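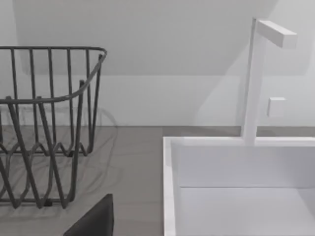 Print this page | E-mail this page

Chapter 4
Water in the Home

Before we get to pipes and pressure and all the rest of it, I would like you to think about washing up. I know, I know - it is hardly the grandest way into a chapter on water, and when I first tried it on a class at Ovton I could hear the groans from the back row. But most of us have stood at a sink with our sleeves pushed up, and very few of us have stood inside a pumping station, so the sink is where we shall begin.

Suppose you have a plate with a smear of butter on it. You hold it under the cold tap and the water runs straight over the butter and off the other side, as if the two had never been introduced. Now try again with warm water, and the butter softens and begins to slide. Add a drop of washing-up liquid and it lifts away altogether (or nearly, if you were in a hurry). Something different has happened each time, and by the end of this chapter you should be able to explain all three to a younger brother or sister without getting in a muddle.

Water likes its own company. The tiny particles that make it up pull on one another, and at the surface they pull together tightly enough to form a sort of skin, which we call surface tension. You will have seen it when a glass is filled a little too full and the water bulges above the brim. It is also why drops left on a clean plate gather into beads, and why a plate stood on its edge dries sooner than one left flat: most of the water runs down and away, and air can reach both sides.

That last part is drainage and evaporation working together, and we shall give each of them a section of its own. My colleague Sidra Yousafzai used to set her pupils a lovely piece of homework on this one. They poured 200 millilitres of water into a saucer and the same amount into a tall glass, left both on a windowsill, and marked the levels every evening. She liked to set it in December, when the radiators were on, and there were some fierce arguments over whose windowsill was the fairest. You will find a version of it in Activity 4.2, and I do hope you will try it at home.

Later on we follow the water out of the house. Section 4.5 looks at the village of Mirani, where 190 households share one small treatment works, and at what the people there did when their old main began to leak. Ultan Coughlan kindly let us use his notebooks for that section, and you will meet his rather splendid sketches of valves.

Words to look out for in this chapter: surface tension, evaporation, drainage, solution, detergent, mains.

Start now with Section 4.1, and keep a pencil handy.

Print this page | E-mail this page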